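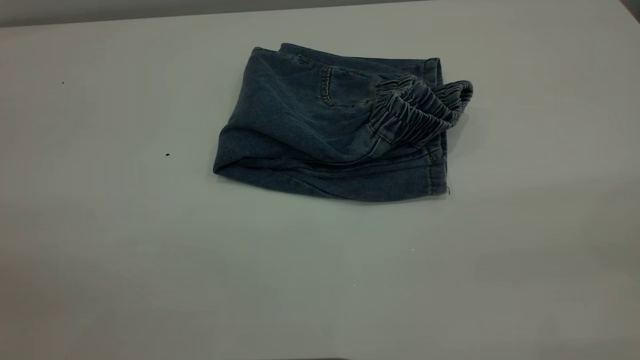

Chapter 9
Battery Capacity and Charging in Handsets

A phone battery is rated in milliampere-hours at a stated discharge current. The rating alone does not give running time, which also depends on cell voltage and on the load drawn by the display, radio and processor.

Section 9.1 defines the terms. Section 9.2 works through the Zevmont test handset, whose cell is charged at 700 mA for 60 minutes and then rested before its voltage is read. Readers should review Ohm's law before starting. Problems begin on page 353.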